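4.2 When people drink what they say they drink

Breakfast is the meal people lie about least, mostly because they are too tired to bother. It was still a surprise to find how badly our respondents' stated habits matched the diaries they kept for us. Asked in the opening interview what they drank before 9 a.m., most named one drink, usually coffee or orange juice, and named it firmly, as one might name a hometown. The diaries recorded 3,624 morning drinks over the study period, and a good share of them were things nobody had mentioned at interview: flat cola from the night before, a child's leftover chocolate milk, the last third of a sports drink found in the car.

We had designed the study around switching. The industry view, repeated in every trade newsletter we read, holds that the morning is a fixed number of slots and that a new drink wins by pushing an old one out. Chilled coffee gains, juice loses. Under this view Carnora, the canned oat coffee launched in our test area in July, should have taken its sales from hot coffee or from juice, and the only question worth a grant was which.

The diaries were unhelpful on this point. Households that bought Carnora went on buying juice at the same rate. They also went on making coffee. The can was opened later, on the way to work or at the desk, by people who in their own view had already finished breakfast. One respondent logged it under "lunch" at 9:40 in the morning, and we have let the entry stand.

Prandel, the fortified juice in our sample, had the opposite trouble. It was bought as a morning drink, stored as a morning drink, and then drunk in the evening by teenagers. Its label shows a sunrise. In 13 households it was never recorded before noon at all.

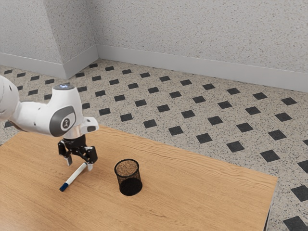
Figure 3. Simulated tabletop with robot arm, marker and mesh pen holder.

Wenceslao Lagos objected, when an early draft of this section was passed around, that we were being unfair to the slot model: a drink that moves to the evening has still left the morning, and something must be filling the gap, even if the something is tap water. He wanted water counted as a competitor. We resisted this for some weeks on the grounds that water has no marketing budget, then gave in and recoded the diaries, which took longer than collecting them.

He was partly right. With water included, the morning looks much more like a set of slots, and the biggest winner in nearly every household is the kitchen tap. Juice drinkers who ran out of juice did not reach for an energy drink or a canned coffee. They had water, complained in the comments column, and bought juice again on Thursday, when the larger of the 2 supermarkets in the area runs its discounts. We would call this loyalty if it did not look so much like a shopping list.

The recoding did not rescue the forecast for Carnora. Its buyers drank the same amount of water as everyone else and simply had one more drink. For a brand manager this is good news that is hard to put on a slide, as it leaves no rival to have beaten. It also suggests that the phrase "morning occasion" covers at least two separate habits, one at home and one after the front door closes, and that our questionnaire asked only for the first. Section 4.3 takes up the second, using the 8 households that agreed to keep their receipts.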